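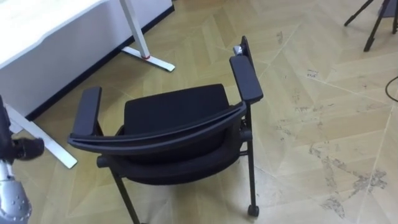 Chair Moving at Rilton: The Left Arm Fault

The Rilton room is where we teach the robot to tidy up a classroom. The job on this page is the simplest one on the list: take hold of a tablet chair, roll it to the desk, let go. It had been going well until August, when the left arm began stopping partway through a pull.

The chair has casters, armrests and a folding writing tablet on the right side. We run with the tablet folded. When it is down, the arm has one more thing to hit on the way in.

The approach is from behind the chair, with the gripper coming in from the left. The fault never showed up in this part. It came after the grip closed, once the chair was rolling.

What happened: on run 7 of the morning the arm locked with the gripper still closed on the chair. The base kept driving for a moment before the stop reached it. The chair tipped toward the desk and one of the operators caught it. No injuries and no damage to the desk, but a person should not have been that close, and the rule at the time allowed it.

What we found: the arm was tripping its own overload limit at the elbow joint. A caster that turns sideways on a plank seam pushes back hard for a split second, and that was enough. The base only checked on the arm every 3000 milliseconds – far too slow for anything with wheels under it.

What changed:
The base now stops as soon as the arm reports a fault.
The gripper opens on a fault if the load is standing on the floor.
Everyone stays behind the tape until the arm is parked.
Casters are lined up by hand before each run.

Ratanaporn, our older test program, still has the slow check in it. Please don't load it on this robot, even for a quick demo.

We did 12 runs with the new settings. The arm tripped in 3 of them, and each time the base stopped and the gripper let go as it should. The trips themselves are not fixed. Gerkby is sending a replacement elbow unit, and the Civuvside room will stay on table wiping until it has been fitted and tested.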